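Workplace notes, June: small items on shared tables

The Hollatgate office has 16 shared tables on the second floor, and most questions sent to facilities this quarter have concerned what is left on them. The round white tables by the cabinets get the most use. They are booked for short meetings, used for lunch, and used between times by people touching up before a call. The result is a steady collection of hand cream, lip products, eyeglasses and card-sized boxes, all of it small and much of it without a name on it.

Tekle Asfaw has rewritten the clearing procedure. The old version ran to two pages and covered desks, lockers and meeting rooms together. The new one covers shared tables only and takes effect at the start of the month.

Scope

The procedure applies to any shared table on the second floor, including the two in the Duangkaew room. Personal desks are excluded. Lockers are covered by the locker agreement, which has not changed. The tables in the Trullumus annex remain under the annex's own rules until the lease review is complete.

For the purposes of the procedure, a small item is anything that fits in a standard clearing tray. The trays are the Urkon shallow type already used in the mail room. Laptops, bags and coats are large items and go straight to the front desk.

Sorting

Items are sorted into four groups before they leave the table. Sorting on the table is quicker than sorting in the tray, and it keeps lids with their containers.

Group A: containers with a cap or screw lid. Check that the cap is fully seated. Cylindrical containers are laid on their side in the tray, with a folded paper towel on either side to stop rolling. Containers that have already leaked go in a zip bag first.

Group B: tubes and sticks. Tubes that stand on their cap may be left standing while the table is being sorted, but they travel flat. Lip products, markers and similar narrow items go in the long slot at the front of the tray. Do not open one to find out which it is.

Group C: flat items. Cards, thin boxes, pads and puffs. Stack these by size with the largest at the bottom. Soft pads are kept apart from paper and card, as residue transfers easily and does not come off a printed surface.

Group D: eyeglasses. Glasses are handled separately at every stage. Fold the temples, hold by the bridge, and place lenses up in the padded sleeve. If there is no sleeve, use a clean cloth. Glasses never share a slot with anything that has a cap.

Flowers are not a small item. Vases stay on the table unless the water needs changing, and should be moved last, with both hands, after everything else is off the surface. The vase should end up near the center when the table is reset. A vase at the rim is the most common cause of spills in the log, ahead of coffee.

Order of work

Clearing runs from the far side of the table to the near side, so that the forearm does not pass over items still standing. On a round table this means choosing one position and staying in it. The reach across is short enough that walking around is not needed, and the chairs can remain where they are. A chair that is partly tucked under should be left that way until the top is clear, then pushed in fully.

Upright items come off before items lying down. Tall narrow tubes are the least stable and should be first. Items on their side follow, then flat items, then glasses. Anyone who prefers to take the glasses first may do so, provided the sleeve is already within reach.

Wipe the surface with the neutral cleaner only. The white tops mark with the citrus product, and the marks from last winter have not come out of two of them. Allow the surface to dry before resetting. Small items should not be put back on a damp top, particularly anything made of card.

Labels and storage

Each tray gets one slip with the table number, the time of clearing and the number of items. A description of each item is no longer required. The old form asked for brand, color and condition, and the log for the first quarter contained 247 entries, 76 of which were never matched to an owner. The entries with long descriptions were matched no more often than the short ones.

Trays are held at the front desk for ten working days. Unclaimed cosmetics are then discarded. Unclaimed eyeglasses are held for a further month and then passed to the optical collection box in the lobby. Cards and boxes are opened at the end of the holding period only if they carry no name on the outside.

Claims are made in person. State the table and the approximate time, and name the item before the tray is brought out. Colleagues may collect for each other with a message from the owner.

Floor area

The person clearing a table also checks the floor around it. Small bottles and caps tend to end up along the wall and are easy to miss against the skirting. Anything found on the floor goes on the same slip, marked F. The floor next to a fire extinguisher has to be kept free at all times, and a bottle left beside one should be picked up whether or not the table is being cleared – this applies to everyone on the floor, including visitors.

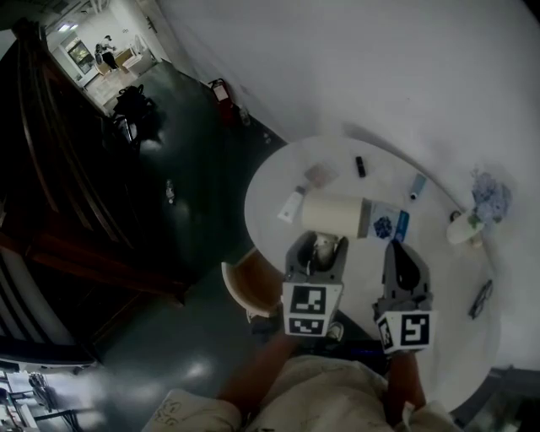 Changes from the previous version

Locker and meeting room sections removed. Four sorting groups in place of seven. Item descriptions dropped from the slip. Holding period for cosmetics reduced from twenty working days to ten. Vases added.

Printed copies are in the wall pocket by the front desk. Comments on the wording go to Tekle Asfaw before the end of June – requests for additional trays go through the supplies form as usual.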